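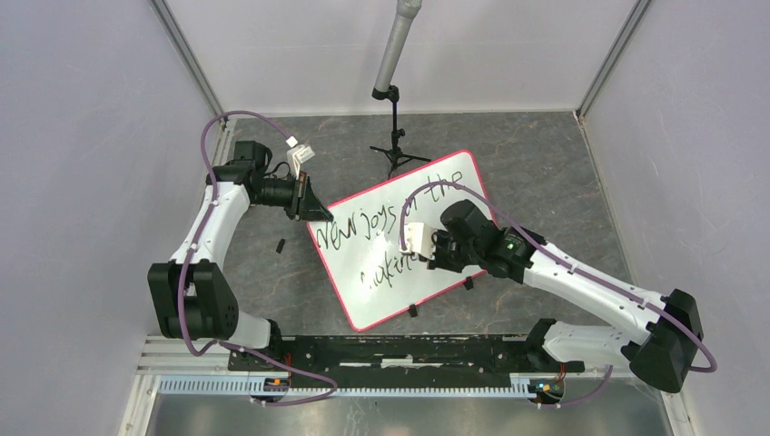
Stop correcting the operators is the first thing Bogumił Ostrowski tells a new supervisor at Nutcombe, and most of them ignore it for a month. The correction they want to make is usually the same one. An operator driving two arms by remote control will overshoot a little, back up, and come in again, and to anyone standing behind the chair this looks like a mistake that ought to be thrown out. Ostrowski keeps it. A policy trained only on clean approaches has no example of what to do after a bad one, and at run time there will be bad ones.

Nutcombe is a demonstration shop. Customers send a task, sometimes with the objects in a box, and the shop returns a set of recorded episodes in which a person carries out the task through a pair of robot arms. The current order comes from Zerkholm, which makes equipment for training rooms and wants a station that can handle a writing board without a person near it: reach it, hold it steady, deal with what is written on it. Zerkholm asked for 400 accepted episodes. The contract says nothing about how many are to be recorded to get there.

The cell is small. Two arms stand side by side at the front on a black beam and reach in over the floor, with pale walls on the other three sides. Each arm carries its own camera near the gripper, and a purple cable follows each one back toward the base. The board on the floor has rounded corners and a pinkish-red border, and it lies at an angle. One line of the handwriting reads "New joys in the" and the next appears to read "making". The phrases come from a list kept at the front desk. The list was started after the first week, when operators left to themselves wrote the word "test" on everything and the reviewers objected that the data contained one word.

There are two common ways to show an arm what to do. In the first, the motors are put in a compliant mode and a person takes hold of the arm and moves it through the motion. Joint positions are logged and can be played back or learned from. It is cheap and needs no second device, and for a single arm following a fixed path it is often enough. Its drawbacks are well known in the trade. The person's hands and forearms appear in the camera views, so the recorded pictures differ from what the robot will see when it works alone. Two arms need two hands each to guide properly, or at any rate more hands than one person has. Forces are also hard to interpret, as the person is supplying part of them.

The second way is remote control with a matched input device. The operator holds a pair of small unpowered arms, called leaders, with the same joint layout as the working pair. The working arms follow. The commands sent to the followers and the positions they reach are recorded together, along with the pictures, and nobody has to reach into the cell during an episode.

Nutcombe does almost everything the second way. The leaders come from Hordiienko, a two-room workshop that builds them to order, and their principal virtue in the opinion of the operators is the trigger. Earlier units had a stiff spring, and by late afternoon people were closing the grippers less firmly than they had in the morning. The effect showed up in the data before anyone complained about it. Grip width at contact crept upward through the shift. Hordiienko supplied a lighter spring, the drift went away, and everything recorded on the old triggers after lunch was marked and set aside.

The loop runs at 30 samples a second. That figure is a compromise. The arms could be commanded faster, but the cameras set the pace, and a joint log that runs well ahead of the pictures has to be thinned later with some care. The shop prefers to thin nothing. Each sample holds the joint positions of both followers, the positions commanded by both leaders, and one picture from every camera, all stamped against the same clock. An episode with a gap longer than 200 milliseconds in any stream is rejected by the software before a person looks at it.

Latency is a separate matter. Operators adapt to a constant delay surprisingly well, slowing down until they no longer notice it. They do not adapt to a delay that varies. In January the shop ran for a week with a network switch that was failing in an intermittent way, and the episodes from that week have a hesitant quality that reviewers could pick out without knowing the date. Most were discarded. A few were kept in a folder used for training reviewers.

A flat board is awkward work for this kind of arm, which is part of what makes it worth recording. It offers little for a gripper to take hold of. A finger that comes in too steeply presses on the surface and the board slides. One that comes in too shallow rides over the border. The usual approach is to pin with one arm and work with the other, and the difficulty lies in getting the pinning arm to do nothing. People are bad at holding one hand still while the other moves. The leader for the idle side wanders by a few millimeters, the follower wanders with it, and the board turns.

There was an argument over whether to fix this in software. A deadband on the idle arm would have been simple: ignore any leader motion below a threshold and let the follower sit. Ostrowski was against it, on the grounds that the policy would then learn from commands no operator had given. The compromise was a foot pedal. Pressing it freezes the left follower, releasing it resumes, and the state of the pedal is recorded as one more channel. Operators disliked it for two days and then asked for a second pedal, on the right, which they got.

Glare is the other complaint. A glossy surface throws back the lights, and a bright patch can sit close to handwriting or on top of it depending on where the board lies. The lighting contractor proposed diffusers. Zerkholm declined, noting that its customers would not be fitting diffusers. The board is therefore turned to a new angle before each episode, according to a table of random values, and the glare falls where it falls. Handwriting is varied along with it – different people, different sizes, a few lines left faint on purpose with a marker that is running out.

Review takes longer than recording. Each episode is watched once at normal speed and once in short segments, and the reviewer assigns a grade and a few tags. The tags matter more than the grade. "Recovery" means the operator lost the contact and regained it. "Handoff" means the arms exchanged roles. "Stall" means nothing useful happened for a while, generally as the operator was thinking. Stalls are trimmed only at the beginning and end. A pause in the middle stays, unless it is long enough that a policy might learn to wait for no reason, and where that line falls has been revised several times. The present rule is 2 seconds.

Pay is by the hour. A rate per accepted episode was tried on an earlier job and produced a large quantity of identical episodes, every one of them done the easiest way. Variation has to be asked for and it has to cost the operator nothing. The session sheet now specifies which arm leads, where the board starts and from which side the first approach is made, and the operator signs it at the end.

Training is done elsewhere. Bakimel, which holds that part of the contract, receives the episodes in batches and returns a short report on each. The reports are blunt. The first batch produced a policy that approached the board well and then hovered over it. Bakimel traced the fault to the timing of the gripper command: operators closed the trigger slightly before contact, by habit, and the recorded width did not match the moment in the pictures. Nutcombe now logs trigger position and measured finger position as separate values. The second batch was better at contact and worse at letting go.

Release is what the operators are working on at present. Lifting a finger away from a flat board without dragging it takes a small rotation of the wrist, and the people who do it best have trouble describing it. Two of them have been moved to the morning shift to record nothing else. Their episodes are short, and the reviewers have asked for a new tag to cover them, which has not yet been named.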